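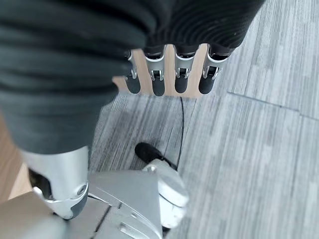 Deisy Huamán wrote in to say we were far too kind to the second half of Hemlow last time, and that no lighthouse movie needs two funerals. Fair enough! I watched it again over the holiday and she's right about the second funeral. I still love the storm, though, and I'll keep saying so until somebody takes my microphone away.

Okay, on to the new episode, which went up 2nd January. Marano and I finally got to the stop-motion shorts we've been promising you since November. There were 6 on the list and we talked about five (the last one wouldn't play on my laptop, sorry).
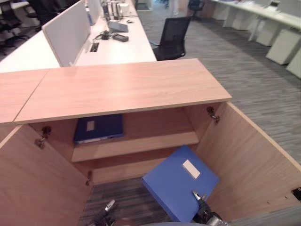 Cabinet doors open

My favorite by a mile was Huaranga, the one with the goat who inherits a bus. The voices are a bit mumbly – turn the subtitles on – but the puppets have such great walks that I didn't care.
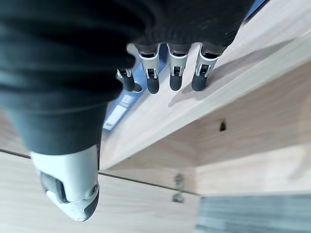

Photo: Fukance

Marano liked it less than I did and we argued for so long that I had to trim the whole thing down before posting. If you hear a weird jump near the goat's big song, that was me and my scissors.

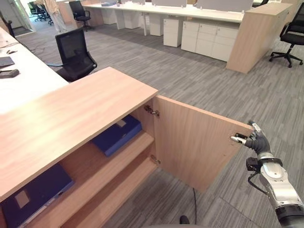

Anyway, the mailbag is open again. Next time is episode 225, and we're doing movies with terrible sequels, so send me your worst one and a line or two on why you sat through it. Deisy, I'm expecting at least a page from you.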